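Drorkton police say their November DUI checkpoints worked. The numbers they handed out make that hard to judge. Officers stopped 243 cars over two nights on the Morsy road and made 2 arrests for drunk driving. Another 174 drivers got tickets, mostly for expired tags and broken lights.

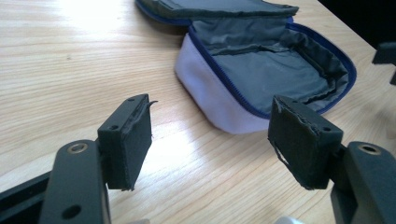
One reader wrote in to say that two drunk drivers off the road is two fewer to worry about, and that anyone griping about a ticket should fix the taillight. Fair enough, but the department asked for checkpoint money to catch impaired drivers, and its report never says how many of those tickets had anything to do with alcohol.

Nor does it say what the overtime cost. Felero, the next town over, dropped its own checkpoints last year and put extra patrol cars near the bars at closing time. It has yet to publish results either.

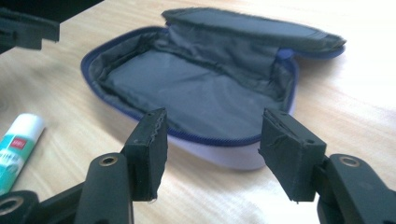 Pencil case open on a wooden table.

Drorkton plans more stops before spring, and has ordered some 500 flyers warning drivers about them. A request for the arrest reports is still pending.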